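When the gripper will not let go
Duldale, October 20, 2024

The fault that held up the household robot trials at Duldale was a small one. A gripper closed on what it had been told to pick up, and when the command came to open, it stayed shut. The arm then carried on with its next move.
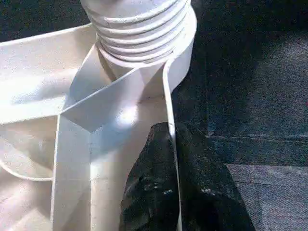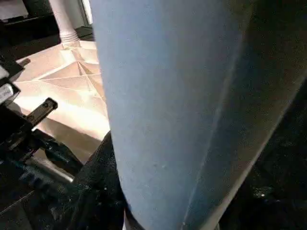

White plastic in the first view, pale blue fabric in the second, both from the camera at the gripper.

Rätsep, the firm that builds the arm, logged 426 grasps during the trial. In 15 of them the fingers failed to release on time. Most cleared within a second or two. One did not, and the arm dragged a stand off its shelf before someone reached the stop button.

The cause was traced to the software supplied by Canaleo. It judged whether the fingers had opened by the current drawn by the motor. Soft material trapped beside a finger, or a tight fit against a hard edge, could give the same reading as an open hand. The program saw the number it expected and moved on.

No one was hurt. The stop button worked, but it was mounted on the far side of the bench, and the report is blunt about that. It also notes that the arm was running at 65 per cent of full speed, a setting chosen for empty moves and left in place by mistake.

Rätsep has since added a position sensor to the fingers. The arm now has to confirm the gap before it lifts away, and it halts if it cannot. A second stop button has been fitted at the front of the bench.

The repaired arm goes to Plamitz in November for another 41 hours of testing, at reduced speed.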